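Hornbridge Shield

The Hornbridge Shield is an annual badminton tournament for junior players, held in Mustden in May. It is open to players in the under-15 age group and consists of boys' singles, girls' singles and a club team event. The singles events are played as straight knockouts with a consolation draw for players who lose their opening match. The tournament takes its name from the Hornbridge club, which ran the first editions in its own hall before the event outgrew it.

Format

Each singles event has a main draw of 64 players. Most places go to players entered by their clubs, and the rest are filled from a qualifying round played the evening before. When a player withdraws before the draw is posted, the place goes to the highest-ranked player on the reserve list. After the draw is posted, a withdrawal is filled by the best loser from qualifying, who takes the missing player's position in the bracket whether or not that position was seeded.

Matches are the best of three games. In the main draw, games are played to 21 points with rally scoring, and a side must win by two points up to a limit of 30. Qualifying and consolation matches are played to 15, with no extension. The shorter games were brought in to keep the hall schedule from running late, and they have stayed in use even though the current venue has more courts.

Players are called to court by the control desk and have a three-minute warm-up. A player who has not reported within 20 minutes of the first call loses the match by default. A player who defaults in the first round may not enter the consolation draw, except where the referee accepts that the delay was caused by travel or illness.

Seeding

Seeds are placed using results from the previous season's regional circuit. The top two seeds go at opposite ends of the bracket, and the third and fourth seeds are drawn by lot into the remaining quarters. The next four are drawn into the open eighths. All other players are placed at random, subject to the rule that two players from the same club cannot meet in the first round if it can be avoided.

The club separation rule has been the most disputed part of the regulations. Large clubs such as Grutbridge often enter enough players that their members fill a sizable share of the bracket, and keeping them apart early on means that players from smaller clubs are more likely to face them. 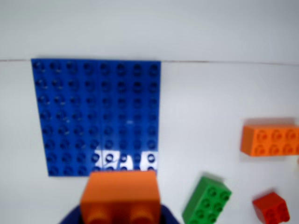 Tzu-hsuan Choi has argued in the tournament newsletter that the rule should apply to seeded players only, on the grounds that an unseeded player from a big club gains an easier path through the draw without having earned it. Choi also proposed a fully open draw below the seeds, to be tested for one season in the girls' event. The proposal was discussed at a meeting of club secretaries and was not put to a vote. The Ifans club supported it in writing, while Grutbridge asked for the existing wording to be kept.

Team event

The team event is played on the final afternoon. A team has two boys and two girls from the same club, and each tie is made up of a boys' singles, a girls' singles, a boys' doubles, a girls' doubles and a mixed doubles. The first team to win three matches takes the tie. The order of play is fixed, with mixed doubles last, and captains hand in their lineups before either side has seen the other's.

A player may appear in no more than two matches in a tie. This rule was added after a season in which several clubs relied on one strong player for nearly everything. A club may name one substitute of each gender, but a player who has been replaced cannot return in the same tie.

Scores in the team event carry no weight toward the following year's seeding, which is based on singles results alone.

Officials and equipment

Matches in the early rounds are usually scored by players who have just finished on the same court – the loser of a match is expected to score the next one. Umpires are assigned from the quarterfinals onward, and line judges are used only in the finals. Calls before the quarterfinals are made by the players, each on their own side of the net, and a disputed call that cannot be settled results in the rally being replayed.

Feather shuttles are used in the main draw and the team event. Qualifying is played with nylon shuttles, a difference that some coaches have criticized because the two types fly differently and qualifiers have little time to adjust. Consolation matches use feather shuttles left from earlier rounds, provided the referee finds them fit for play.

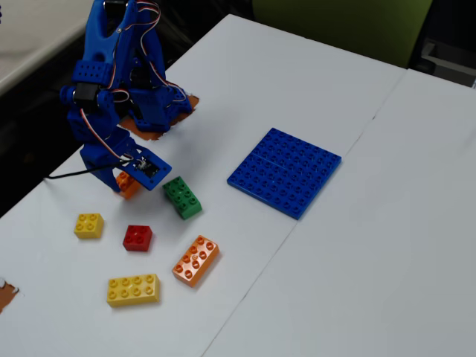
Venue

The tournament moved to the Mustden sports hall when entries grew too large for the Hornbridge club. The Mustden hall has a sprung floor and a side gallery for spectators. The practice court is separated from the competition courts by a curtain and can be booked in short slots from 8 a.m. until the start of play. Bright windows at the west end caused complaints for several seasons, and blinds were later fitted.

Awards

The winner of each singles event receives a small replica shield. The main shield goes to the club with the best combined record across all three events, calculated on a points table that gives 50 points for a title and smaller amounts for reaching the later rounds. Consolation results are not counted. If two clubs finish level, the shield goes to the club that did better in the team event, and if that does not separate them it is held for six months by each, with the order decided by a coin toss.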